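ウストデール、集合住宅の厨房換気基準を改定へ 給気経路の確保を義務化

ウストデール市の建築指導課は3月、集合住宅の台所に設ける機械換気設備の技術基準を改定する方針を示した。レンジフードの排気能力だけを定めてきた現行基準を見直し、排気に見合う給気経路の確保を設計段階で確認する内容となる。対象は新築および台所の位置変更を伴う改修で、既存住戸への遡及適用はない。

現行基準では、調理機器の種別と台所の床面積から必要排気量を算出し、その値を満たす送風機を選定すれば適合と判定される。給気については「適切な開口を設けること」との記述にとどまり、開口の面積、位置、圧力損失の上限は示されていない。このため、気密性能の高い住戸では送風機の定格風量と実際の排気量に差が生じやすく、同課には玄関扉の開閉が重い、浴室の排水口から臭気が上がるといった相談が寄せられていた。

改定案の作成にあたり、同課は市内の設備設計事務所フレーリッヒ(Fröhlich)に調査を委託した。調査では2棟の集合住宅を対象に、レンジフードを強運転とした状態で室内外の差圧、排気口の風量、廊下側扉の下端すき間を通過する風速を測定した。担当したエックハルト・フォーグラー氏によると、給気口を閉じた条件では全住戸で排気量が設計値を下回り、低下の幅は外気に面する壁が一面しかない住戸で特に大きかった。給気口を開けた場合でも、防虫網の目詰まりが進んだ住戸では差圧が十分に下がらなかったという。

改定案の骨子は次のとおりである。第一に、設計者は排気量の計算書に加え、給気口から台所までの経路図を提出する。経路上に扉がある場合は、下端すき間またはガラリの有効開口面積を明記しなければならない。第二に、強運転時の室内外差圧に上限を設ける。第三に、給気口には工具を使わずに着脱できるフィルター枠を用い、床から手の届く高さに設置するか、点検用の足場を置ける場所を平面図に示す。
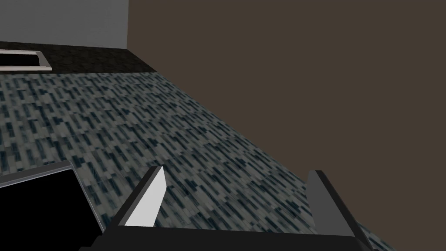
経路図の作成方法については、平面図に矢印を記入する簡易な方式と、数値流体計算による方式のいずれも認める。ただし後者を用いる場合は、計算格子の最小寸法、壁面の境界条件、調理機器の発熱量の設定を添付する必要がある。計算結果のみを提出した場合は審査の対象としない。床面積の小さい住戸では簡易な方式で足りるとし、設計者の負担が過度に増えないよう配慮した。

争点となっているのは、排気と連動して開く電動ダンパー付き給気口の扱いである。改定案は電動式を標準とせず、手動式と同等の選択肢として位置づけた。設備業者のティルナヴィコ(Tirnavico)は、手動式では居住者が冬季に給気口を閉じたままにする例が多いとして、電動式の標準化を求める意見書を提出している。同社のティモ・アルバース氏は「閉鎖された給気口は、計算上は存在しても実際には機能しない。経路図を精緻にしても、その点は改善しない」と述べた。

これに対し、住宅管理会社ラーゲート(Lirgate)は電動式の保守費用を懸念する。同社が管理する住戸は200を超え、ダンパーの駆動部は室内側からしか点検できない。設備管理を担当するヒルデガルト・ラインホルツ氏は、故障時にダンパーが閉位置で止まる製品では給気が完全に失われるとし、電源断の際に開位置へ戻る機構を条件とするよう求めた。同課はこの指摘を受け、電動式を採用する場合の故障時動作を仕様書に記載させる方向で条文を調整している。

燃焼機器を備える住戸については、別途の規定が設けられる。室内の空気を用いて燃焼し、排気筒で屋外に排出する給湯器が同じ住戸内にある場合、室内の負圧が大きくなると燃焼排ガスが逆流するおそれがある。改定案では、この種の給湯器と強運転時の排気量が大きいレンジフードを併設する設計を原則として認めず、やむを得ない場合は差圧検知による排気停止の連動を求める。屋外設置型および密閉燃焼型の給湯器は対象外とした。

循環式のレンジフードは、活性炭フィルターで油煙と臭気を除去して室内に空気を戻す構造のため、給気経路の計算には含めない。ただし、水蒸気を屋外に排出しない点を考慮し、循環式のみを設置する台所では常時換気の風量を割り増す。割り増しの係数は調理機器の口数に応じて定める予定で、具体的な値は技術資料の確定版に掲載される。

完成時の検査では、差圧の実測が新たに加わる。測定は全ての窓を閉じ、給気口を全開とし、レンジフードを強運転にした状態で3分間継続し、その平均値を記録する。強風時の測定は外壁面の圧力変動の影響を受けるため、別日に改めて行う。測定器は校正の有効期間内にあるものに限り、校正証明書の写しを検査記録に添付する。廊下側を基準圧として測る方法は、廊下自体が機械換気されている建物では使用できない。

改修工事における適用範囲については、なお整理が必要とされる。台所の位置を変えずにレンジフードだけを交換する工事は対象外だが、交換後の機種の排気量が従前より大きい場合、既存の給気口では不足する可能性がある。建築設備士のフォルカー・ラインホルツ氏は、排気量が増える交換工事について、届出は不要としても給気口の有効面積を施工者が確認する手順を設けるべきだとの見解を示した。同課は、施工者向けの手引きに確認表を収録することで対応するとしている。

既存住戸の居住者に対しては、給気口の位置とフィルターの清掃方法を記した案内文を管理者経由で配布する。清掃の頻度は幹線道路に面する住戸とそれ以外とで分けて示す。給気口の前に家具を置いた場合の風量低下についても、フレーリッヒの測定結果を基に記載する予定である。

改定案への意見は建築指導課の窓口および書面で受け付ける。同課のマラキー・フィッツジェラルド課長は、施行までに12カ月の移行期間を設け、その間に申請された設計には現行基準と改定基準のいずれの適用も認めると説明した。移行期間中に設計変更を行った場合の取り扱いは、変更の範囲が換気経路に及ぶかどうかで判断する。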